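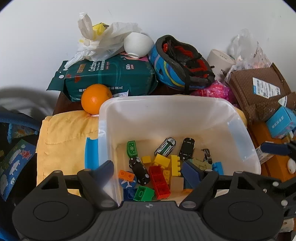
Riet Claeys does not believe in toy rooms. She told me this before I had both shoes off, standing in her hallway with a dish towel over one shoulder, and I knew I was going to like her.

I had driven out to see her after a reader wrote in to say that Riet had "fixed" her house in one afternoon and charged her less than dinner for two. Riet helps families sort out their kids' stuff, and she has been at it long enough that she's now getting calls from people whose own toys she once sorted. She calls the business Plillow, which her son made up when he was four and which she says means nothing at all.

"People expect me to show up with a label maker," she said. "I own one. It's in a drawer somewhere with a dead battery."

Her own living room was my first surprise. I was expecting shelves and rows of matching baskets, and what I got was a couch, a rug with a coffee stain on it, and plastic bins. Big white see-through ones, the kind with a thick rim and rounded corners. Her grandkids come over most afternoons and the bins come out when they do.

I asked her why plastic. I have a weakness for wicker and I was hoping she'd tell me it was fine.

"Wicker eats things," she said. "You put a little car in a wicker basket and the axle goes through the weave and then somebody's crying. And you can't wash it. With one of these I take it out in the yard, hose it down, leave it upside down on the grass. Done!"

She isn't fussy about what goes in together, either, and this is where she parts ways with just about everybody else I've talked to for this column. Cars and building blocks share a bin in Riet's house. I said I'd always been told to sort by type, and she made a noise like a tire going flat.

"Who's that for? The kids don't play by type. They build a garage and then they want a car in the garage. If the cars are across the room in the car box, they dump the car box, and now you have two messes. Look at how they play and put those things together. My grandson parks everything on top of yellow blocks. Has to be yellow. So the yellow ones live with the cars and I don't argue with him."

The exception is anything with lots of tiny parts that only work as a set, like puzzles and board games. Those go up on the closet shelf in zip bags, and you have to ask for them. She's strict about that one.

I wanted to know where people go wrong. Riet thought about it for a good while and got up to put the kettle on in the middle of thinking.

"They buy the bins first," she said from the kitchen. "Every time. I had a man, Corentin Perrin — he won't mind, he tells this story himself — who had bought 27 of them before he called me. Twenty-seven! Stacked up in the garage with the stickers on. He had one little girl. We used eight and he gave the rest to her school."

So what comes first? The floor, she says. You tip it all out and you sit down in it, and the kids sit down with you. She won't work with parents who want it done while the children are away. She tried that early on, with a family who came home from the beach to a beautiful room, and the boy wouldn't set foot in it for a week.

"He thought it was someone else's. Poor kid. I felt terrible. I still feel terrible, you can write that down."

I wrote it down.

We talked about getting rid of things, and I admitted I have a box of my daughter's old stuff I haven't opened since February. Riet's rule is softer than I'd feared. Broken toys go if the kid agrees they're broken (a car with three wheels is very often not broken, she says, it's been in an accident). Doubles can go to a cousin. Everything else gets to stay as long as it fits, and the number of bins doesn't grow. When the lid won't close, you have a talk.

"And cleanup?" I asked. This was my real question, and I'll admit I had been saving it.

"Oh, cleanup." She laughed. "You want a song or something? I don't have a song. Open the bin, put it right in the middle of the floor, and throw. I let them throw. Soft ones from far away, hard ones from close up. The cars land on their sides, on their noses, whatever. It doesn't have to look nice in there. You want it off the floor so Grandma doesn't break a hip."

She doesn't line things up once they're in, and she has a bone to pick with the pictures people post online, with all the blocks in color order. "Beautiful. Takes an hour. Then it's Tuesday morning for ten minutes and it's all over the place again."

Her friend Borghild Blomqvist had come by with a bag of plums while we were talking, and she put in that Riet's spice rack is alphabetical.

"That's different," Riet said. "I'm the one who plays with it."

I drove home with plums on the passenger seat and opened the February box that same night. My daughter wants all of it back.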